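Subject: Re: [cadness-list] old desktops for the hall - who wants what
Date: 2024-10-09

On the weekend a list member wrote:

> Still keen on the Truser machines if they're going. We could use 6 at Nilach
> for the homework club, no monitors needed, we've got those. Also is anyone
> wiping the drives or is that on us? And can we pick up on a weeknight, most
> of our lot work Saturdays.

Sorry for the slow answer, been flat out with the end of term stuff. Quick go at all of it.

Yes you can have 6. That leaves 7 in the back room and Kimaro has first dibs on those, they asked back in winter and I said I'd hold them. If Kimaro only takes a few I'll post again here, please don't email me seperately, I lose track.

Drives - **all pulled or wiped before anything leaves**. That was the deal with the office that gave them to us. If yours comes without a drive you'll need to get your own, a small SSD is plenty for browsing and typing. The cheap ones are fine. Don't bother with anything huge, kids fill whatever you give them.

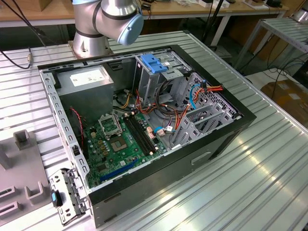

Memory is all over the shop. Some have 8 gig, some have 4, and I haven't sorted them by anything sensible. If you're fussy bring a screwdriver and swap sticks between your own lot once you get them home. Please not in the hall, last time we had screws in the carpet and the playgroup was not impressed.

Power cords: heaps. Keyboards: heaps, mostly grubby. Mice: hardly any. VGA cables: take them all, I beg you.

Pickup. Weeknights OK except Tuesday (choir). Side door, come after 6.30, and park on the street as the driveway gets locked. Bring a trolley if you have one, ours has a flat tyre and steers like a cow.

Couple of other things while I'm here

- Money. We've got roughly $600 left in the kitty for cables, drives etc. If your group wants a share say so on the list before the end of October, otherwise it goes on the hall wifi, which drops out whenever it rains
- Operating system. Most of ours have gone on Mint and the oldies like it. If you want Windows you're sorting the licence yourself. Some of these won't take 11 anyway so check before you promise anybody anything
- Testing. Everything got switched on once and got to a startup screen. That's it, that's the whole test. No promises on fans, one of them sounds like a hair dryer
- E-waste. Dead stuff goes to the tip shop, not the skip behind the hall!! Someone put a printer in there and we got a snotty note

If you want the odd spare case for parts let me know too, might be able to scrounge you one, otherwise they'll go off with the e-waste run.

Can Nilach please confirm the 6 and pick a night. And Kimaro, if you're reading, need a number from you by the weekend or I'll start giving them away to the next in line.

Gotta run, kettle's on and I've got a car full of shopping.

Cadness list admin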